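Shorts week, continued. Zaid Tarawneh and I finished retraining the folding policy on Friday, this time with 576 demonstrations and both arms recorded together. The old version learned each arm separately and they kept disagreeing about who should move first.

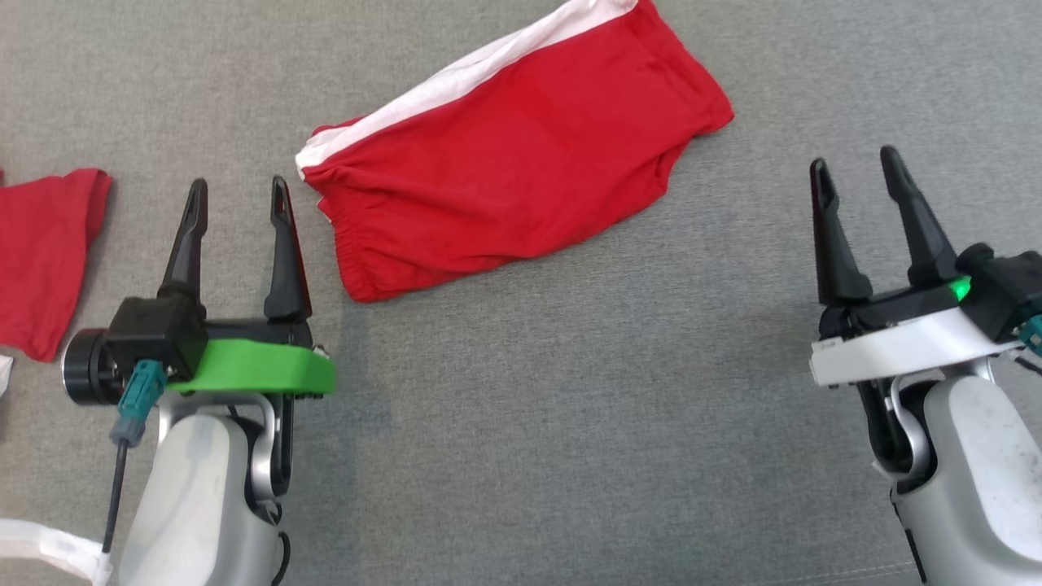
Waistbands are still the weak point. Elastic bunches up, and the policy reads the puckers as a fold it has already made — so it skips a step. Siham Nassar suggested labeling the waistband in the first two seconds of each demo. I'll try that in June and post the numbers.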